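Learning to Love the Slow Puzzle

I was never a puzzle person. My sister was, and my dad was, and every January the dining table at our house would vanish under a sheet of felt and stay that way until spring. I ate a lot of cereal standing up. So if you had told me ten years ago that I'd be writing a whole post about jigsaw puzzles, I would have laughed and gone back to whatever I was watching.

And yet! I am now on my third big one since Thanksgiving, I have opinions about sorting trays, and last month I drove all the way out to Skistbridge for a puzzle swap in a church basement. I came home with four boxes and a tin of somebody's extra shortbread.

How it started was a bad cold. I'd been on the couch for days, my eyes hurt from my phone, and the only thing in the hall closet that didn't have a screen was a 400-piece harbor that came from a yard sale. I figured I'd do the edges and quit. Then it was one in the morning and I was hunting for the bit of red that finished off a fishing boat, and I was completely happy. It was missing a piece, by the way (right in the middle of the sky, of course). I didn't even mind.

After that I moved up to 900 pieces, an odd size you mostly see in the older Reinholz boxes. I love those. The cardboard is thick and the pieces make a nice little click, and the pictures are all wonderfully dull. Mills. Bridges. A cow by a mill. Dull is good when you're going to be looking at something for two weeks. I tried one of those bright candy-shop collages after that and my brain felt like it had been left out in the sun.

The 2,000-piece was where I got cocky. It was a Clarnness, a big autumn forest, and I'd say two thirds of it was orange leaves. I sorted by color, which with that picture meant I had one enormous pile of orange and one small pile of everything else. I didn't touch it for nine days. My husband started calling it "the leaf situation."

What saved me was sorting by shape. I know, I know, real puzzlers are rolling their eyes, but I had never thought of it! Two knobs and two holes, three knobs and one hole, the weird ones with four of anything. I laid them out in rows on cookie sheets and then I could just go down the row trying each one, and it felt almost like knitting. You stop looking at the picture at all. Your hands get the feel of a shape, and sometimes you'll reach for one before you've worked out why.

A lady at the swap told me she does the whole thing with the picture face down from time to time, all gray cardboard, shape only. She said it was restful. I said it sounded like a punishment and she thought that was very funny. I'm sort of tempted now, though. Maybe with a small one.

A few things I've picked up, for anybody who's just getting going:

Get a board. I worked right on the table for the first two and we ate in the living room the entire time. Mine is just a flat piece of wood with a lip on it, bought used, and it slides under the bed when people come over. The fancy Wullement one has drawers on all four sides and I do look at it online more than I should, but it costs as much as a decent chair.

Light matters more than you'd think. I had a lamp behind me for ages and was basically doing puzzles in my own shadow. I moved it over to my left side (I'm right-handed) and the headaches stopped.

Don't do the edges first if you don't feel like it. I was raised to believe this was the law. With the forest I did a patch of creek first, then a tree trunk, and didn't close up the border until close to the end. The sky did not fall.

Keep the box lid somewhere you can grab it, and for heaven's sake keep the cat out. We've had a piece turn up in a slipper.

As for when it's finished, people always ask if I glue them. I don't. I leave it out for a couple of days and run my hand over it every time I walk by, and then I break it up and put it back in the box for the next swap. My dad used to find this part hard. He had a lighthouse that lived on top of the freezer for years under a sheet of plastic, and when we cleaned out the garage it came apart in my hands on the way to the car, and I stood in the driveway picking up bits of ocean. I kept a handful. They're in a jam jar on my desk.

I've been asked if I'd ever do one of the giants, the 4,000 and up. I don't own a table that big, for starters. But there's a night sky one that keeps coming up at the Skistbridge swap, and each time it goes home with somebody else and then comes back again, and I've started to think it might be my turn in the spring. All that dark blue! I'd have to sort by shape from the very first evening.

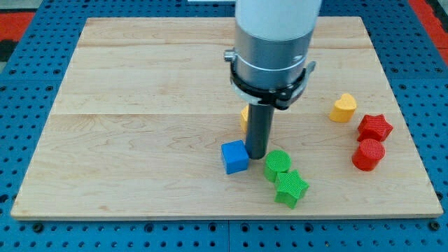

I'd also need more cookie sheets. I have five and they're all spoken for, so if you see a stack of them at a thrift store, the plain flat kind with the low rim, leave me a comment and tell me where. And if you've done the night sky one, please let me know whether all the pieces are in the box before I give up my dining table for it.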